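I wanted to know what you get when you pay for the Kirnach kitchen package, so I called Mireille Poulain, who handles setups for Rerkico. She was eating lunch and didn't mind talking through it.
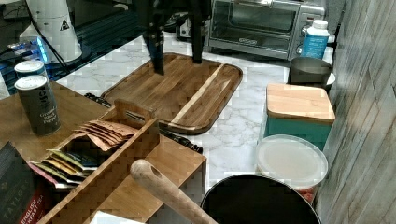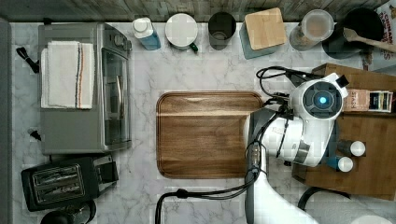
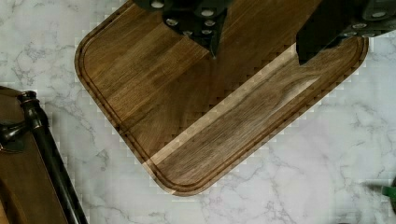

The Kirnach gripper and the cutting board, from three angles.

"People ask me about the arm first," she told me, "and I keep steering them back to the fingers!" Those are the part you'll swap most often – a spare pair comes in the box, and extras are $31.

Setup took her 77 minutes the first time (she timed it, of course). Now she says she's done before her coffee gets cold. I asked what still bugs her. "The cables. I'd like them shorter, and I've been saying so since May."

Support is by phone, 2 days a week, and I told her that seemed thin. She laughed and said Emanuel Bratu, who answers most of the calls, would probably agree with me.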